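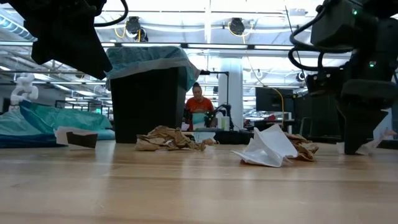 La papelera que promete ordenarte la vida

Hay una industria entera dedicada a convencernos de que no sabemos tirar un papel. Empezó con los armarios, siguió con los cajones de los calcetines y ha llegado por fin al cubo de la basura. En julio de 2023 me apunté a un taller de «mesa despejada» en Kendton, dos horas de pie ante un tablero de madera clara, una papelera negra con su bolsa verde azulada y un surtido de papeles arrugados que había que hacer desaparecer con método.

Iba con pocas ganas de dejarme convencer. La instructora, Sunita Doucet, sostiene que el desorden de papel es el más fácil de resolver y el que más se aplaza. Puede ser. También sostiene que la papelera debe subirse a la mesa mientras se recoge, y ahí empezaron las miradas entre los asistentes. A mi madre le habría dado un síncope ver un cubo donde se come, por muy limpia que estuviera la bolsa.

El método se llama Sorkosura, tiene manual propio y cuesta 525 euros si se contrata a domicilio. En lo esencial consiste en empezar por el bulto mayor, el papel de embalar marrón, esa bola blanda que ocupa buena parte del tablero y pesa menos que una cuchara. Luego las servilletas. Al final los recortes, que según el manual «concentran la resistencia emocional». Copio la frase tal cual porque no sabría resumirla.

Dezső Szénási, que lleva la cocina de una residencia de estudiantes y venía enviado por su empresa, preguntó por qué no barrerlo todo de una vez con el antebrazo. Doucet contestó que eso es desplazar, que ordenar es otra cosa. Él lo hizo igualmente y acabó antes que los demás. Un trozo pequeño se le quedó escondido detrás de una servilleta, eso sí, y hubo que volver a por él.

Le doy la razón al método en un punto – el de la bolsa. El borde tiene que doblarse por fuera del cubo, con holgura, para que no se hunda al primer puñado. Lo sabe cualquiera que haya vaciado una papelera de oficina, pero he visto demasiadas bolsas tragadas por su propio cubo como para burlarme. Lo que no veo es que haga falta un capítulo de 21 páginas.

Más dudas me deja el asunto de las telas. La funda arrugada en un extremo de la mesa, dice el manual, se dobla después del papel, jamás antes. Pregunté el motivo y me remitieron al segundo nivel del curso. Dolores Strickland, que ya lo ha hecho, me contó en la pausa que allí tampoco lo explican. Ella dobla primero la tela, porque así ve lo que hay debajo, y no ha notado consecuencias.

Tampoco se habló de qué bolsa va a qué contenedor. El papel marrón de embalaje, si está limpio, debería acabar con el cartón; la servilleta usada, casi nunca. Meterlo todo junto deja la mesa preciosa y traslada el problema al portal. Cuando lo planteé, Doucet me dijo que el reciclaje «es otro módulo», previsto para noviembre.

Esa noche recogí la cocina de casa con el antebrazo, a la manera de Szénási, y el cubo en el suelo. La tela la dejé para el día siguiente.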